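Soltby Fractions and Ratios Item Set
Data card, revised in August 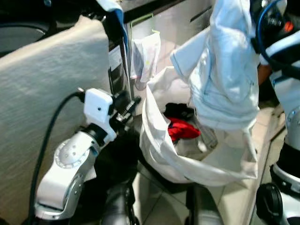

The set holds 2,823 short practice problems for grades 5 through 7, drawn from printed worksheets used at Terncombe and Carrasco. Each problem is stored as one row with its text, its answer, a grade level and a skill code. Worked solutions are included for 1,065 rows; the solution field is blank in the rest.

Files
problems.csv - all rows, UTF-8, comma separated
skills.csv - 192 skill codes with short labels
solutions.csv - keyed to problems.csv by item_id

Fields
item_id: integer, stable between releases
grade: 5, 6 or 7
skill: one code only, even where a problem draws on two skills
text: plain text, fractions written as 3/4, mixed numbers as 2 3/4
answer: lowest terms unless the problem asks for another form

Splits
The first 2,000 rows are the practice split. The remainder is held for unit tests and should not be handed out as homework. Rows were shuffled once before the split was made.

Known problems
Word problems from Carrasco use metric units; those from Terncombe mix metric and customary. Units have not been converted. Ratio items in grade 7 lean heavily on maps and recipes. A few answers give a decimal where the text asks for a percent - these are marked "check" in the notes column.

Use
Free for classroom use. Credit the Traltinwood math group when sharing copies.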